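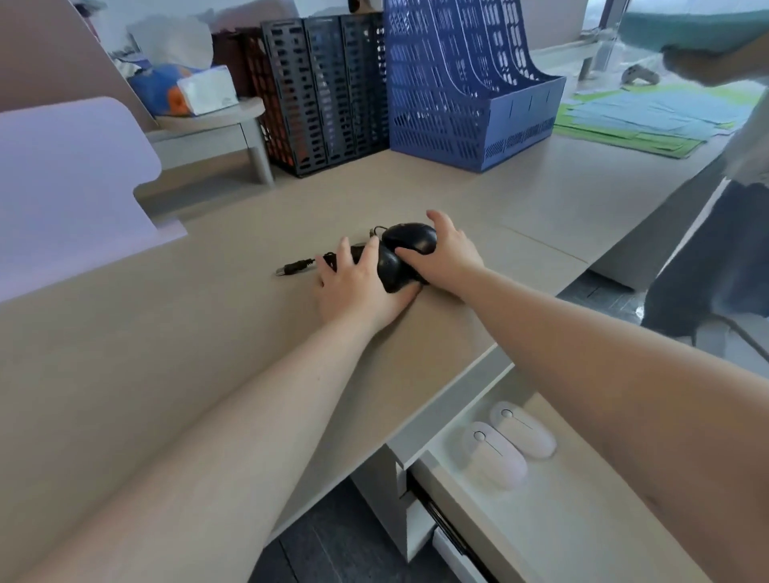

Segmenting two-handed desk recordings into subtasks

Updated 4 January 2025. Applies to Drinomden 2 and later.

This tutorial covers how to cut head-camera recordings of desk work into labeled subtasks for policy training. It follows the procedure used on the Grikside set, which holds 678 episodes of sorting and putting away small office items. The annotation tool is Golob. Drinomden handles the alignment and export. Any tool that writes start time, end time, hand and label per segment can be substituted for Golob.

What you need

A set of recordings with hand tracks already computed. Tracks from the Girorura estimator load directly. Others must be converted to one row per hand per video frame, with a confidence value between 0 and 1.

An object list for each episode. Identical objects get a number suffix: black_mouse_1, black_mouse_2, pink_mouse_1, pink_mouse_2. Assign the numbers in the order in which the objects are first touched. Objects that are never touched share one label without a suffix.

Step 1. Generate candidate boundaries

Run the boundary pass on the hand tracks. It marks a candidate wherever wrist speed drops below the threshold and stays there for at least six frames. Leave the threshold at its default for the first run. On Grikside the default gave a median of 47 candidates per episode, most of them later merged.

Candidates are computed for each hand separately. Do not merge the left and right lists at this stage. In desk work the hands often stop at different times, and a merged list hides this.

Step 2. Label contact

For each candidate segment, set the contact field for each hand to none, touch or grasp. Use touch when the hand rests or presses on an object with the fingers spread. Use grasp when the fingers wrap around it. With two mice side by side on a desk, a flat left palm on one and a curled right hand on the other give left = touch, right = grasp. The two hands also get different object fields, even when the objects are pressed together.

Where one object overlaps another, the contact point may be hidden. Step forward and backward until it is visible and carry that label over. If it stays hidden for the whole segment, set the occluded flag and leave the contact field at its last known value.

Cables belong to the object they are attached to. A hand holding only the cable of black_mouse_1 is labeled grasp, object black_mouse_1, part cable. Early versions of the guide treated cables as separate objects, and the model learned to pick up mice that were still being dragged by the cord.

Step 3. Label containers

Give each drawer an open or closed state at the start of the episode and mark a boundary at every change. A drawer that is partly pulled out counts as open if its contents can be seen. Items already inside at the start are listed in the initial state with the drawer as their location – they are not subtask targets unless a hand touches them.

Step 4. Merge and name

Merge neighboring segments that have the same hand, object and contact value. Then name each merged segment with one verb from the fixed list: reach, grasp, move, place, align, open, close, hold. Use hold for a hand that keeps an object still while the other hand works. If the purpose is not clear from the video, use hold and add the tag unsure. Do not guess from what a person would normally do next.

Step 5. Mask bystanders

Offices have people in them. Draw a mask over any person other than the wearer, including partial views at the edges such as a sleeve or a pair of legs. The hand tracker will sometimes lock onto a bystander's hand, so check every track that starts in the upper half of the view. Delete false tracks before export. Masking alone does not remove them.

Step 6. Check and export

Have a second annotator label a random subset without seeing the first set of labels. We used 228 episodes. Compare boundaries with a tolerance of half a second. Disagreement was highest on touch versus grasp for rounded objects, and lowest on drawer states.

Export with hands kept separate. Drinomden writes one file per episode and a summary table. An episode with any segment missing a contact value is skipped and listed in the log, so read the log before starting a training run.

Known problems

Strong daylight from a window lowers track confidence on the side nearest the glass. Lower the confidence cutoff for those episodes only – a global change lets in too many false tracks.

The boundary pass over-segments when the wearer turns their head while the hands stay still. Turn on camera motion compensation and rerun Step 1. Existing contact labels are kept if the segment start moves by less than six frames.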